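Unit 7: Comparing wrist and room cameras in simulation

The task set is the tabletop one from the Prevatari exercises: a single arm, a two-finger gripper, a table with household objects on it. Each group runs the Bustos controller twice with the same start poses, first with the wrist camera only, then with the room camera only. Log the commanded and reached gripper positions for both runs.

Wrist view. The target lies between the open fingers, so lateral error can be read directly. Anything behind the housing is lost, and shadow edges are coarse at the default render setting.

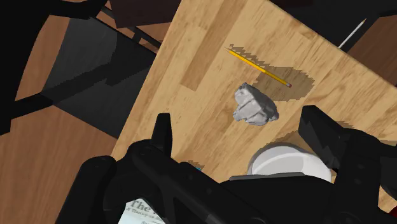 Renata Navarrete objects that the coarse shadows matter more than these notes allow: in her runs the segmenter took shadow edges for object edges until the shadow map was enlarged, and she would fix that before comparing anything.

Groups who wish to do so may change the shadow setting, provided both runs use the same value. State it in the report.

Room view. The whole arm is visible, with the gripper pointing down and its height above the table easier to judge. Small targets cover few pixels – expect the pose estimate to suffer.

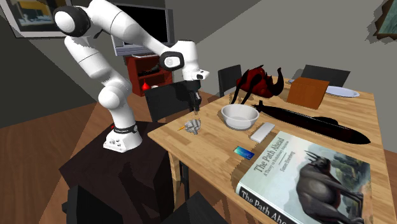 Height error and lateral error should therefore be reported separately. Do 28 trials per camera, and discard none. A trial ends when the fingers close or after 770 control steps.

Logs go in the Mundilon folder by 8 pm. Questions on the controller to Octavio Jara.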